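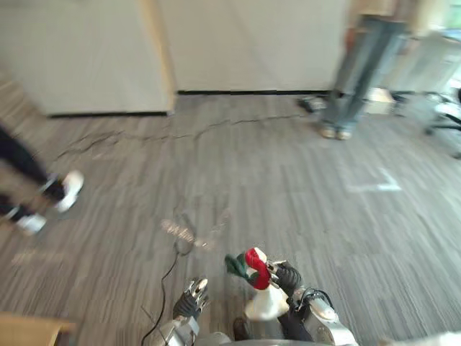
4. Clearing a carpeted room

4.1 Preparation

Keep the Kimitz floor tray and the laundry bag at the door until the floor is clear. Allow 30 minutes for a room with one double bed.

1. Pick up small loose items first and place them in the tray.
2. Trace each thin cable to both ends before moving it. Unplug at the wall, coil loosely, and tie.
3. Check striped or streaked carpet from a low angle — dark cables are hard to tell from the pattern.

CAUTION: Do not pull a cable by its connector. 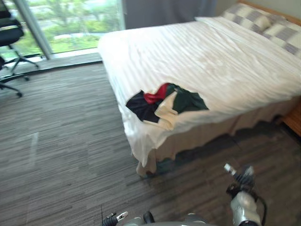 4.2 Clothing on the bed

1. Separate the pile one garment at a time. Keep navy, black, and dark green together.
2. Set red items apart from white and cream.
3. Fold clean items on the duvet. Put the rest in the bag.
4. Straighten the duvet from the head toward the foot, then let the bed skirt hang free to the carpet.

NOTE: Pillows stay at the headboard during sorting.

4.3 Vacuuming

Start at the window and finish at the door. For Terkbridge carpet settings, see page 43.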